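Home Posts Lists About Search

I finally quit paying for Joo in March! It was 56 bucks a year for a grocery app I opened mostly to forget things in.

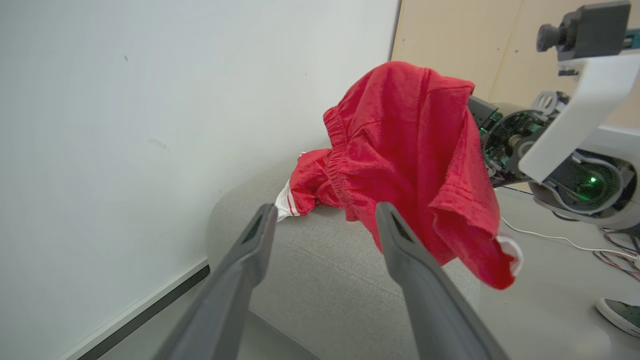 Photo: Santeri Kuusisto

So now I'm back to paper – one sheet on the fridge, one pen on a string, and everybody in the house adds to it (in theory).
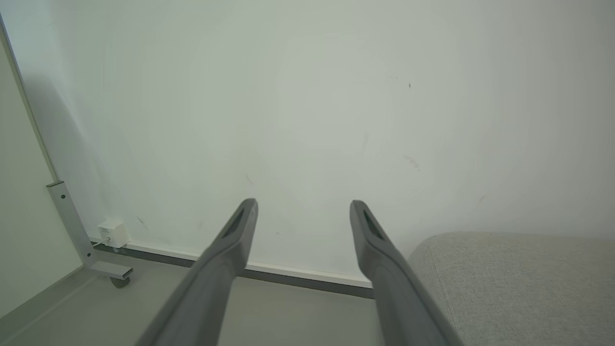 What I miss

The sharing, mostly. I used to get "we need rice" at the store, and now I get it when I pull in at home. I tried Plillari for a bit too, but it wanted 245 taps just to add eggs.

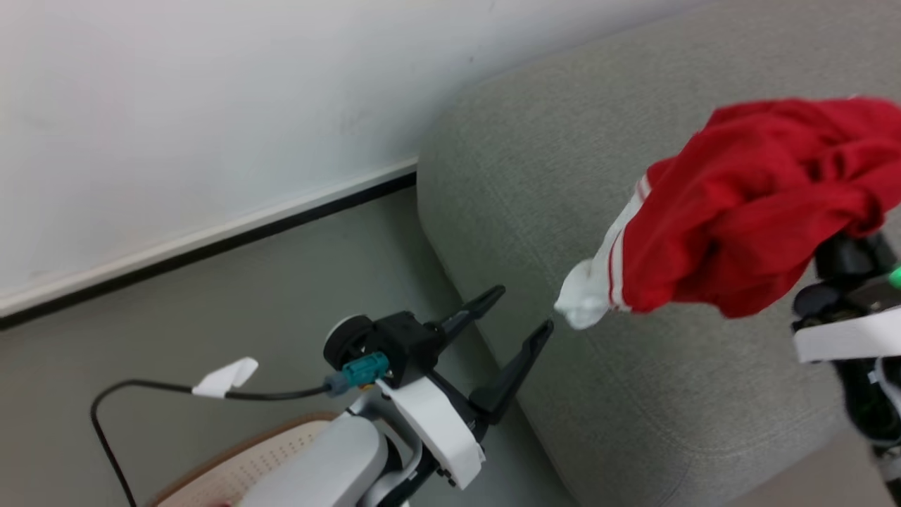
By the sofa

Anyway, I'm keeping the paper till summer, and then we'll see.
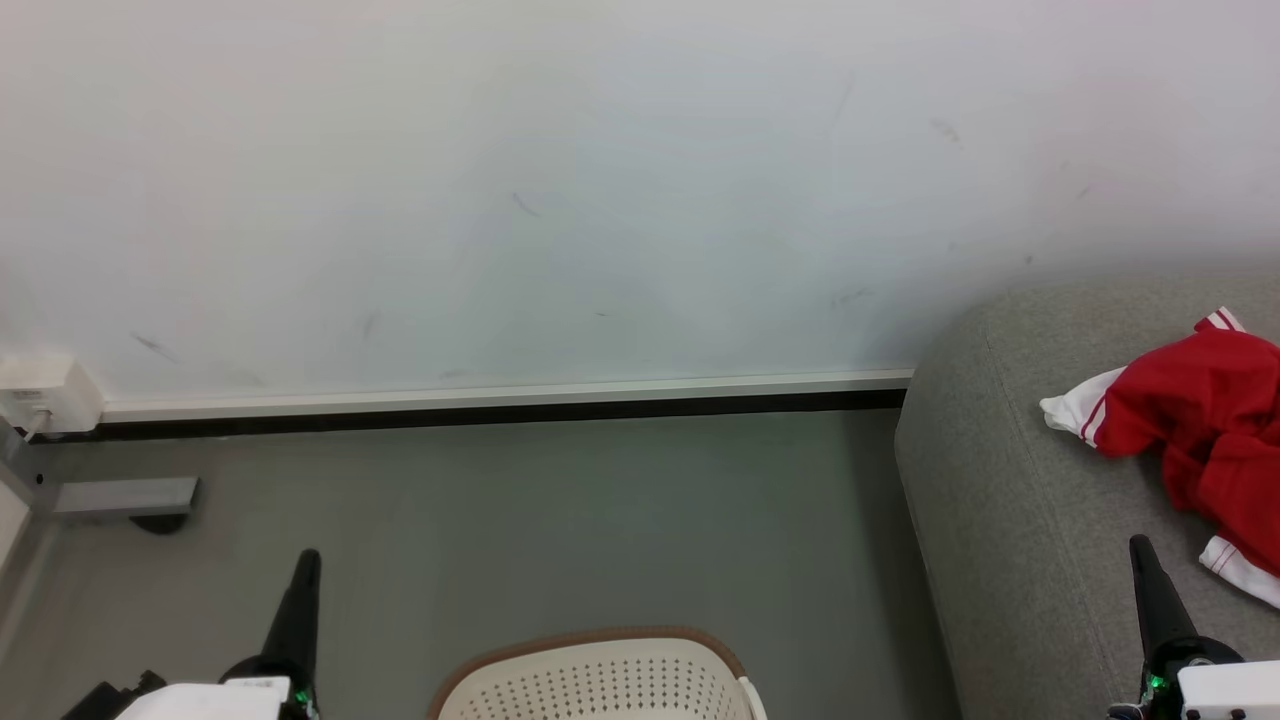 Nam-gil Kong wrote: Try one list per store! I stopped buying mustard twice.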